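Click wrench drifting between calibrations, storage or interval?

torsion_bar
30 September 2020
I have a Dasell 1/2 inch drive click wrench, top of the scale 200 Nm. It came back from Clumivis with a certificate last October. On my bench tester (a Koo, transducer type) it now reads 7 percent low at 60 Nm and within 2 percent at full scale. It is used for wheel bolts and not much else. Is this normal for the low end, or has the spring taken a set?

millbrook
Do you wind it back to the lowest mark before putting it away? If it sits at 120 for months the spring relaxes and reads low. Lowest mark, never below it.

torsion_bar
Always wound back. The lowest mark is 40.

pawl_and_cam
Then I doubt it is the spring. A relaxed spring would show up at full scale too. An error at the bottom that mostly goes away at the top is friction or dry grease at the cam. Exercise it before you test. Set it to full scale, click it 3 times, back down to 60 and read again. If the first reading is off and the later ones settle, the grease has moved away from the contact faces.

millbrook
Disagree. A shift of the zero point is a fixed number of Nm, so it is a large percentage at 60 and a small one at 200. 7 percent of 60 is 4.2 Nm. 2 percent of 200 is 4 Nm. That is the same offset within what the tester can resolve. I would adjust it and move on.

pawl_and_cam
Fair point on the offset, I should have done the sums. I would still exercise it first. You can't adjust out a cold reading.

gasket_case
Side question, how are you all tracking due dates? We have ours as recurring tickets in Jira and people close them without sending the tool out. Thinking of going back to a paper tag on the handle.

millbrook
Paper tag. Date due in large print, certificate number under it.

torsion_bar
Exercised it as suggested. First reading at 60 was 55.8, then 56.1, 56.0, 56.1. Full scale 196. So an offset, as millbrook said. I'll send it out instead of adjusting it here, so the certificate stays clean. What do you use to store them? The blow-molded case has a broken latch.

pawl_and_cam

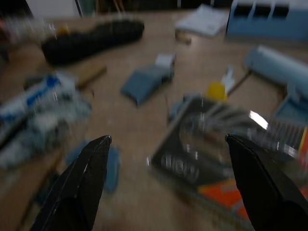
Storage matters less than drops, so pick something that protects the head and keeps grit out of the ratchet. Hard case if it travels in the truck. If it stays in a drawer, a long soft shape along the lines of the black one lying diagonally on the wooden table, upper left, is enough, provided the wrench goes in without bending the tag. Put the scale side up so you can see whether it was wound back. And write your as-found readings on the order form before it ships.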